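Reunião da roupa de cama, sala de baixo da Caltalier, domingo, começo às 18h. Acta escrita à pressa, corrijam depois.

**Presentes:** os da triagem, os da lavandaria, dois da loja. A Xaba não mandou ninguém.

## 1. Acta anterior

Lida por alto, aprovada. Falta lá o preço das caixas, fica para anexar.

## 2. Mantas e cobertores

- Entraram 60 peças da Clultuvness. Triagem quase feita, falta a pilha junto à janela.
- 7 com costura aberta, vão para arranjo antes de qualquer outra coisa.
- Etiquetas: continuam a sair coladas no pêlo. Passam a ir presas à bainha com alfinete pequeno. Ponto assente.
- Pêlo curto e pêlo comprido em prateleiras separadas, outra vez misturaram tudo.
- Odores: duas peças a arejar no pátio, ver amanhã.

Discutiu-se bastante a manta vermelha de pelúcia, a dos caracteres brancos grandes. Um deles parece o da dupla felicidade, o que se usa em casamentos. Proposta da loja: guardar para a montra e não meter no lote geral. A lavandaria quer saber primeiro se o vermelho larga tinta. Teste com pano branco húmido num canto, só depois se decide. Até lá não se lava com nada claro. O tecido preto que estava com ela fica à parte, tratado como peça escura. 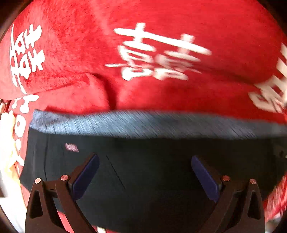
Da triagem perguntaram se as peças vermelhas não deviam ir todas para o mesmo saco, com ou sem desenho, porque na última lavagem saíram fronhas cor-de-rosa e ninguém assumiu. Aceite. Saco próprio, com fita vermelha atada.

Dobragem: em três no comprimento, depois ao meio, estampado para fora. Quem dobra com o desenho para dentro obriga a loja a abrir tudo outra vez. Houve quem achasse que enrolar ocupa menos, experimenta-se numa prateleira só e compara-se na próxima.

## 3. Prateleiras

A Brorutari entregou o orçamento: 1.760 euros, montagem incluida. Caro. Pedir preço sem montagem, montamos nós. Altura tem de dar para edredões de casal, da outra vez não deu. Sem decisão.

## 4. Lavandaria

- Máquina grande a fazer barulho na centrifugação, chamar o técnico.
- Nada de amaciador nas pelúcias, fica o pêlo empapado.
- Secar à sombra sempre que houver corda livre. Secador só em baixo.
- Detergente acaba esta semana. Comprar do liquido.

## 5. Caixas para a Clultuvness

Vão 7 caixas de volta, com o que não serve para a loja. Lista por fora, letra legível por favor. Cobertores pesados no fundo, fronhas por cima. Não encher até rebentar a fita como em Julho.

## 6. Outros

Chave do armário dos alfinetes desapareceu. Quem a tiver que a ponha no gancho. Tesoura boa não é para cortar cartão, repetido pela segunda vez.

## A fazer

- [ ] teste de cor na manta vermelha (lavandaria)
- [ ] saco com fita (triagem)
- [ ] novo preço à Brorutari, sem montagem (loja)
- [ ] técnico da maquina
- [ ] telefonar à Xaba a perguntar se ainda querem os edredões

Fechou às 19h20. Próxima reunião por marcar, depende do técnico.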